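The trouble with the five-minute loaf

Mon 28 January
By Yetunde Okeke 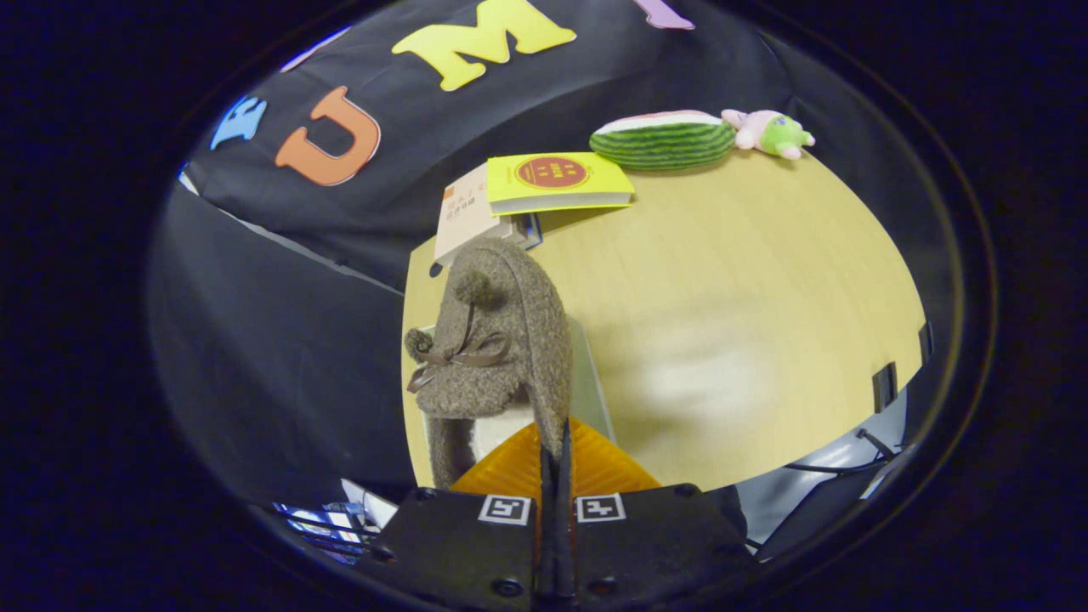

Bread can't be hurried, according to Olatunji, and anyone selling you a recipe that says otherwise has probably not eaten the second slice. It is a strong line to take for someone who has just put his name to a no-knead baking course, and I told him so.

"I didn't call it quick," he says. "The people printing the leaflet called it quick. I asked them to change it and they made the word smaller."

The course is run by Lotero, the baking school above the old bus office, and it began in September. I went along expecting to be told that my life would change. I have been told this by sourdough people before, and by the air fryer people, and my life is much as it was. Olatunji, to be fair to him, promises very little. He hands you a bowl and tells you to stir.

I asked what no-knead dough does that ordinary dough doesn't. "It waits," he says. "The time does the work. You mix it at night, you leave it alone, you bake it the next day." So the five minutes on the leaflet covers the stirring and leaves out the night. He laughed at that, a bit unwillingly. "And the washing up, yes. They left that out too."

His basic loaf is plain stuff: strong white flour, salt, a pinch of dried yeast, cold water. He bakes it in a heavy lidded pot at 220 — no, I have that wrong in my notes, he bakes at 200 in a fan oven and was quite firm about it. The lid stays on for most of the bake and comes off for the last 20 minutes. I asked whether the pot has to be one of those cast-iron ones that cost as much as a weekend away. He says not. Any ovenproof pot with a tight lid will do, and he has used a casserole dish with foil over the top.

Then we got on to muffins, which is where we fell out. Lotero has a muffin evening built around a ready-made mix called Zotaver, and I find it hard to see why a school would teach anyone to open a bag. "Because they come back," he says. "They make the mix, they think, this is a bit sweet, and then they want to know how to do it themselves." Did he have any proof of that? He did not. "I have four people who told me so." I wrote down 4 and underlined it.

He is better on butter. He thinks most home bakers melt it too hot and pour it in too soon, and that half the flat muffins in the country come from that alone. I doubt the half, but I went home and let mine cool first, and they did rise. They might have risen anyway. It was a new tin of baking powder.

There is a book coming, 192 pages, from a small press called Jallirel. I asked how many of the recipes were his grandmother's, as they so often are. "None," he says. "She bought her bread. She thought I was mad." I believed that more than anything else he told me all afternoon, and I may even buy the book, though I'll look at the muffin chapter in the shop first.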